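CAN IT TAKE THE LID OFF YET?

Quick one from Latrice Gallagher, January 18, 2020, typed between deliveries so forgive the state of it.

Half the post this month was the same question. Robots. When do we get one, will it do the returns shelf, will it do my washing up as well. Viorica Preda at the Skevville branch wants to know if she can have one by spring. Viorica, no. But it's a better question than it was when I last had a go at it in November, so I'm having another go.

Start with what we'd want it for. Returns. Anyone who's done a Monday on returns at Skevville knows how it goes - box comes back, you check the label, lid off, look at the shoes, are they a pair, are they the size on the label, is one of them full of sand. Tissue back in, lid back on, shelf. We had 837 boxes through the back room over the Christmas run and every one of them wanted a pair of hands. Dull work. Not hard. Well, not hard for us.

And that's the catch with all of this. The bits we find dull are the bits the machines find awful. Reading the label is the easy part, barcodes have been sorted for years. Then you get to a piece of bendy cardboard that sits tight over another piece of bendy cardboard, and if you pull one end too fast the whole box comes up with it. Pull too slow and it goes skew and jams. You and I do it without looking, usually while talking to somebody.

Etelka Szűcs on the Saltari side put it to me like this on the phone: "A lid is a worse problem than a lorry." She has been saying this for a while and I used to think she was showing off. Have come round to it.

So, a lid. One shoebox, size 7.5, Nike Court Royale, on a desk. 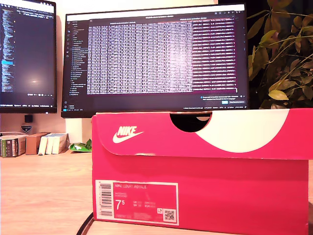

Lid on.

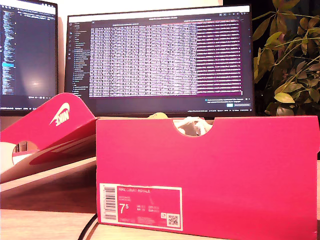
Lid off and leaning on the box.
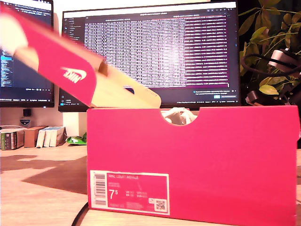
WHAT IT CAN DO, WHAT IT CAN'T

Right. Going by what I've read and who I've pestered, which is mostly Botond Fülöp at Bălan (thank you Botond, sorry about the Sunday calls).

Lids. Yes, sort of. One gripper on one end of the lid, up and away. If the box is where it's expected to be and roughly square on, fine. A box that's been sat on by a customer's child is another matter. Most of ours have been sat on.

Putting the lid back. Worse than taking it off, everyone agrees on this. Taking off, you only need to end up with the lid somewhere else. Putting on, all the edges have to go over at once and there's always one corner that folds under. I do that myself about once a day and swear at it.

Tissue paper. Forget it. Botond laughed when I asked. Tissue has no shape, it moves when you breathe on it, and the grippers either miss it or take the lot. Our people fold it over the shoes in one go with the back of the hand. No name for that movement but I watched Zoltán Bárány do it for a whole shift and he never once looked down.

Laces. See tissue.

Checking it's a pair. Cameras are good at this now, better than me at five o'clock. Left and right, same shade, same size printed inside the tongue. I'd take this tomorrow. You'd still need someone to get the shoes out and hold them up though, so what have you saved.

Shelving. If all your boxes are one size and the shelves are built for it, yes, and the big warehouses do it. Our shelves are from three different shops and one of them is held up with a broom handle. Not naming the branch.

HOW FAST

This is where it gets a bit sad. Zoltán timed himself for me on the full job, label to shelf, and it came out at 23 seconds a box with a decent conversation going. The demo Botond talked me through, at the Dralano open day, took 6 minutes over the lid and the look inside, and somebody had to straighten the box first. It got there 3 times before it dropped one. Nobody minded, people clapped. But I did stand there thinking about a Monday with the returns cage full.

It will get quicker. I'm told the arms themselves can move much faster than that, they're run slow on purpose so they don't fling the stock. And a machine that plods along all night with no one in the building is not daft, even at that pace. I just don't want to be the one who gets rung when it's got a lid stuck on its hand at two in the mornng.

AND AT HOME?

Several of you asked. Same answer only more so. A stockroom is at least the same room every day. My kitchen isn't the same kitchen at breakfast as it was the night before. Hoovering, yes, we've all seen the round ones, and they still eat socks. Dishwasher loading I have seen done slowly with plastic plates. Folding a towel, yes. Folding a fitted sheet, no, but then I can't either and neither can any of you.

If somebody sold me a thing that only opened parcels and flattened the cardboard I'd pay good money for it.

WHAT WE'RE DOING ABOUT IT

Not a lot, for now. No budget in it this year and I'm not asking for one. Two small things:

Etelka is collecting the awkward ones. If you get a box or a lid that's a real pig to open, put it to one side with a note of what was wrong with it and she'll pick it up on the usual run. She wants crushed corners, lids that have gone damp, the ones with the flap that tucks in. Please no actual sand.

Botond has offered to come and talk at Saltari, a lunchtime, sandwiches, no slides. If you'd come, tell Viorica and she'll sort a day. Bring your questions about the washing up to him and not to me.

Next time, the label printer. Yes it's still doing it. Yes I have turned it off and on agian.

Latrice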